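Kitchen notes, September

Quick one this month, I'm typing between deliveries and the phone keeps going.

First thing. The Barreto building kitchen is open again. Mornings from 7, last booking out by 9 at night, same as before the summer. If you had a standing slot in June you still have it, unless you told Nga you didn't want it. If you can't remember what you told Nga, ask Nga.

Water. The hard water question came up again and I promised to write it down properly so here goes. We're on the Bumavach supply now, not the old one, and it's a lot harder. You'll have seen the white crust on the kettles. Châu Tăng went through two kettles before he believed me. White vinegar, half and half with water, bring it up to the boil, leave it while you prep, rinse twice. Once a week if you're in daily, once a month is fine for the weekend people. Don't use the lemon stuff from the cupboard, it's for the oven racks and it smells forever.

Same goes for anything dark. Drainers, black trays, the big stockpots. Hard water dries white and on a dark finish it shows up horribly, looks dirty when it's clean. Wipe down with a dry cloth at the end of your slot. Dry one. Damp just moves it around. And no scouring pads on stone or composite, I know it's tempting, Frans De Bruijn did his own worktop at home with one and now he has a dull patch the size of a dinner plate and a wife who brings it up.

Marble people (there are a few of you, going by the emails): vinegar is NOT for you. Acid eats it. Warm water, drop of dish soap, dry it off. Wine, tomato, lime juice, get it up straight away. Tài Trình swears by baking soda paste for old stains, left on overnight under plastic wrap. I've only tried it the once, on a cutting board from my aunt, came out pretty well. Test a corner first.
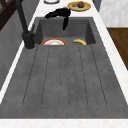 Money. The filter fund is at 759 dollars. The Gikberg quote for the whole-kitchen softener came back at 2,000 installed, plus salt, which seems steep but the other two firms never called back. Hưng Lưu has offered to put in 500 if the rest of us can find the remainder before the holidays. Very kind. Jar is by the door, or see me for a transfer. Please put your name on the envelope, last time I had three with nothing on them and spent a whole evening guessing.

Pickling day is going ahead, bring your own jars and lids. New lids please, old ones don't seal right. Cabbage and salt are coming from Brorura, already paid for. Chilis you bring yourself becuase we can't agree on how hot.

Lost: one blue apron, long ties, pen mark on the pocket. Found: a very good peeler. I'm keeping the peeler until someone describes it.

Oh and the compost bin lid. Clips down on both sides. Both. The flies in August were were awful.

More next month, send me your bits before the last week or they wait.

Recent items
Pickling day: what to bring
Why the big oven runs hot on the left
Kettle descaling, the short version
Summer closing and key returns
Nga's rice vinegar slaw
Slot swaps: how to ask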